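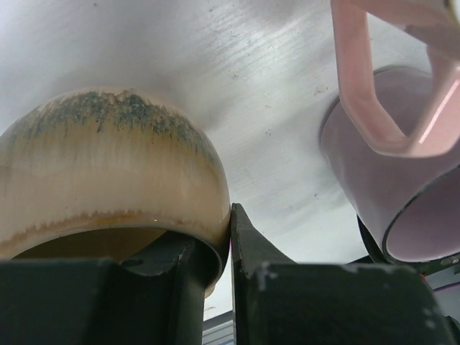
Fabric desk organizer keeps sagging

I sewed a pen caddy for my desk at work and the sides fold over by lunchtime. It's quilting cotton with thin batting. Can I fix it without starting over?
Yara Khasawneh

Open the lining and slide in plastic canvas, cut a little smaller than each side. Whipstitch it closed. I did two this way in August and they still stand up.
Chrysoula Sarantis

Spray starch might do it. I haven't tried it on anything with batting.
trallard500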